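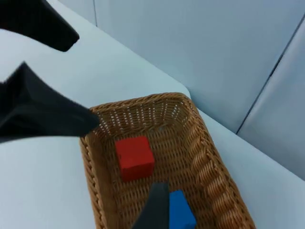 Lab tour: collecting block-sorting examples

November – by Kumiko Sakamoto

Novness records its training examples by hand, one short episode at a time. The target is 3,289.
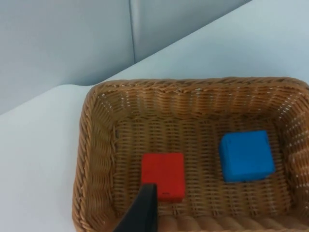 Astum Automation Group

Tatsuya Imai explained the split: 2,640 episodes for training, the rest held back.

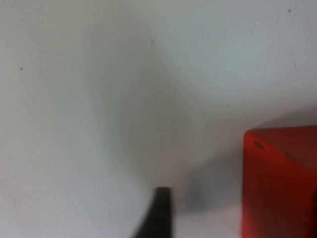 Wrist views supply the detail the learner needs near contact. The shadow beside a red block shifts as the finger closes in, and Imai keeps such shading in the data. Operators change every 20 episodes –

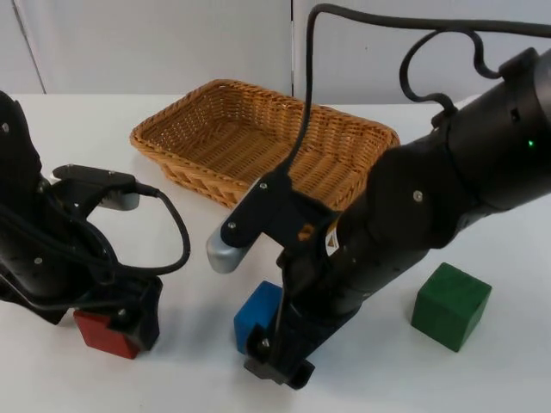
a limit set after error rates rose in longer runs. Failed grasps are labelled and kept.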